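Blog > Old computers > June
Search this blog Go
Last updated: June

I bought this old tower for 50 and I want to give it a second life. First I laid it on its side and opened it, so the board is easy to reach.
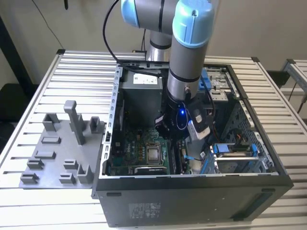

The open tower, with the green board inside.

My friend Ishbel Ritchie says I should label every cable before I pull it. I did 6 and then became lazy.
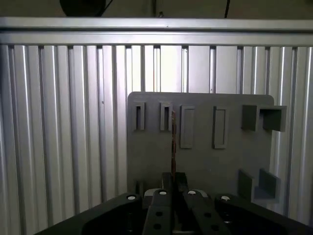
Small parts are my weak point, I always lose the screws. A grey panel with slots and pockets, standing upright, is a better idea than my tea cup. Tomorrow I will clean the fan.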